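Introductory Physical Measurement
Handout 4: Volume and density of irregular solids

Read before the lab. Bring a calculator and the record sheet from Handout 3.

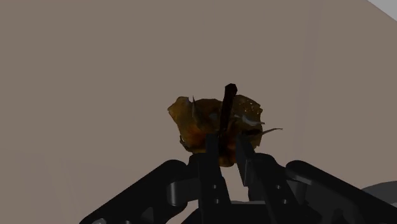
Janelle Cabrera asked after the last lecture why we can't just measure a lump in three directions, multiply, and call that the volume. Her point was that the answer would at least be close, and for rough work close might be enough.

It depends on the shape. A lump measured at its widest points gives you the volume of the smallest box it fits into. A perfect ball fills only a little over half of its box. A lump with hollows and knobs may fill less than that, and you have no way of knowing how much less from three lengths. So the box method gives an upper limit. Write it down as a check, but don't use it for density.

Displacement

An object pushed completely under water moves aside a volume of water equal to its own. There are two ways to measure it.

Overflow can. Fill the can until water runs from the spout, then wait for the dripping to stop. Put a dry cylinder under the spout. Lower the object slowly on a thread. Read the cylinder at the bottom of the curve with your eye level with the surface.

Weighing. Stand a beaker of water on the balance and set the balance to zero. Hang the object in the water so that it is fully covered but touches neither the sides nor the bottom. The reading in grams is very nearly the volume in cubic centimeters. This is the better method for anything under 100 cubic centimeters, where a few drops left in the spout matter. Our balances read up to 2,000 grams, and that includes the beaker.

If the object floats, push it under with a thin needle. Leave as little of the needle in the water as you can.

If it soaks up water, the result will be wrong. Coat it with a thin layer of wax first and subtract the wax. Osian Watkins will show the wax method at the start of the lab.

Worked case

Mass of object: 240 g
Volume by weighing: 200 cubic cm
Density: 240 / 200 = 1.2 g per cubic cm

This object would sink in fresh water. Give your own answer to no more figures than your poorest reading allows.

Common errors

Air bubbles. They cling to rough surfaces and make the volume come out too large. Tap the thread or brush them off.

Wet cylinder. Last May one group got a different volume on every run and had not dried the cylinder once.

Weighing after dipping. Find the dry mass first.

Object resting on the bottom. In the weighing method this adds part of the object's own weight to the reading.

For the lab

Work in pairs. Each pair takes 12 readings in total, six by overflow and six by weighing, on the same object. Find the average for each method and the spread between the highest and lowest reading. Hand in the sheet to Morfudd Ruddock before you leave.

Reading: course notes, section 2, through the end of the part on floating bodies.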